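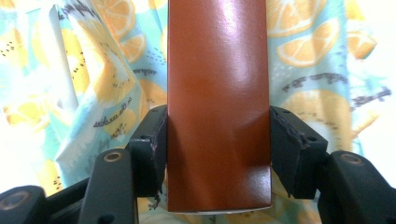
A glossy reddish-brown box with a plain face, against fruit-patterned fabric

Box (container)

A box is a container with stiff sides, made to hold, protect, carry or store things. Most boxes have flat faces and square corners, though round, oval and many-sided ones have been made for as long as people have had things to put away. The word is an old one in English and is usually traced back, by way of Latin, to a Greek name for the boxwood tree, whose dense and fine-grained wood was well liked for small containers. Over the centuries the name of the tree slid over to the object, and from there it went on to all sorts of other things with sides and an inside, such as the box at a theater or the box on a printed form.

Parts of a box

The main part is called the body, and the part that closes it is the lid, cover or top. A lid may be hinged, may lift off altogether, or may slide in a groove, as it does on many old pencil boxes. In a telescoping box the lid is a second, slightly larger box that slips down over the first, and anyone who has opened a new pair of shoes will know a shallow version of it. The slow, airy drop of a well-fitted lid is one of the small pleasures of the type - box makers are fond of it, and so are the people who buy from them.

Materials

Wood was the usual material for a very long time, and it is still chosen for jewelry boxes, tea boxes, tool chests and keepsakes. Thin wood can be softened with steam or hot water and bent into a hoop, which is how the oval pantry boxes of New England were made. Metal boxes keep out damp and mice, and tinned steel became a favorite for cookies, tobacco and tea in the nineteenth century. Paperboard, being light and cheap and easy to fold flat, took over a great deal of everyday packing after that, and corrugated board did the same for shipping.

Finishes

A plain box may be left bare, but a good many are painted, waxed, varnished or covered in paper, cloth or leather. Lacquer has a special place in the story. In East Asia, boxes have been coated for thousands of years with the sap of the lacquer tree, laid on in thin layers and rubbed smooth between coats, and the best of them have a depth of color that is hard to get in any other way. European makers, who did not have the tree, worked out their own shiny finishes using shellac and varnish, and this imitation work came to be known as japanning.

Collecting and care

Boxes are a friendly thing to collect, as they can be found at nearly any price and (it must be said) are useful for keeping other collections in. The collector Liya Assefa, whose 664 boxes are kept at the Tilahun house museum, began with a button box handed down by her grandmother and always preferred pieces that showed some wear. Her notes on them, edited by Tahmineh Abbasi, give gentle and sensible advice: dust with a soft dry cloth, keep varnished wood out of strong sun, and never force a lid that sticks in humid weather, as it will often loosen by itself when the air turns drier. A box with an old musty smell can be left open in an airy room for a week or 2 before anything stronger is tried.

See also
Basket
Casket (decorative box)
Chest (furniture)
Crate
Lacquerware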